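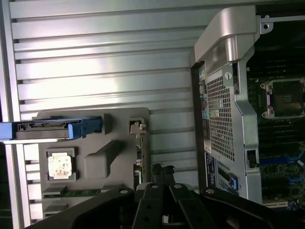 Student Projects > Media and Community > Reports

Giving Old Computers a Second Term: Our Project with the Wamley Reading Room

When we started this in August, our whole plan was one line on a whiteboard: find out why people in Wamley stopped coming to the computer evenings. We ended up learning far more about waiting, sharing and bad chairs than we ever expected, and I loved almost every minute of it!

The reading room lends desk time on older machines. Members get a slot, do their job applications or family photos, and go home. Mairéad Costello and I (Irfan Niazi) did the interviews, and Giorgia Bortolotti built the survey. We handed out 200 paper forms and got 51 back, which our supervisor, Paraskevi Kourkoulas, told us was a perfectly decent return for a form with no prize attached.

What people told us

We had guessed that slow computers would be the main complaint. They came up, sure, but the booking sheet came up much more. It hung behind the front desk, so you had to ask to see it, and plenty of people didn't like asking. One woman told Mairéad she had walked past twice and gone home both times. That answer changed our project completely.

The other big surprise was how much people wanted company. Several of them wrote in the margins (we hadn't left a box for it, our mistake) that they came because somebody at the next desk might know how to attach a file.

What we tried

We moved the booking sheet to the hallway and printed it in large type. Then we set up 2 shared tables where members could sit side by side, with a kettle close by. Giorgia drew the signs by hand and they look fantastic.

Attendance picked up during the trial, but it was short and the weather was good, so we can't say how much of that was us. I would love to see somebody run it through a winter.

What we'd change

Our survey was too long. Question nine confused everyone, including me when I typed up the answers. We should also have talked to people who had never visited, and we only thought of that in the last week.

Irfan Niazi, 24 Nov 2022

More student reports
Bus Stop Stories from Mukero
Who Uses the Ukitz Footbridge?
A Seed Library for Kanagaratnam Hall
Atieno Nyanda: Recording My Street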